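Wistunent Film Collection – progress report no. 4
Jul 6, 2022
To: Rutherford Fund, moving image grants

Quick one this time, full accounts follow separately.

Where we are. 733 reels in the collection, 109 now cleaned, inspected and scanned. Behind the April plan but catching up. Home movies went first, then the sponsored shorts, then the two silent comedies you asked about. Second comedy has no opening titles and the last reel is badly shrunken – scanned it anyway at slow speed, result is watchable. The first is in better shape than the can suggested.

Scanner. Down for 9 days in the spring waiting on a lamp. Besico sent the wrong part, then the right one. No charge for the repair, but the lost days are the main reason we're short on the reel count. Have asked them for a spare to keep on the shelf.

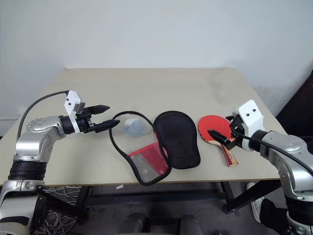

Page 2

Sound. Optical tracks fine. Magnetic tracks a different story, several have vinegar smell and need to go out to a lab before they get worse. Quote from Prornance came in higher than budgeted. We'd like to move the unspent travel money across to cover it – please confirm by email, a line is enough.

Catalog. Titles, dates and gauges entered for everything scanned so far. Subject headings patchy. A lot of the home movies have no label beyond a first name or a beach, so these are going in as "unidentified" for now. Almost all of the donor letters are filed; the older ones still need matching to there reels.

Rights. Cleared for the sponsored shorts. Comedies are old enough to be public domain, paperwork attached. Home movies – waiting on three families, one has said no to online use but yes to screenings.

Screenings. Spring program went ahead at the library, good crowd, piano worked well with the first comedy. Fall program not fixed yet. Would like to show the train picture if the tinting can be matched in time.

Next quarter: finish the 16mm, start on nitrate transfers (storage permit recieved), get the first batch of access copies online. Budget sheet attached, see tab 2 for the lamp.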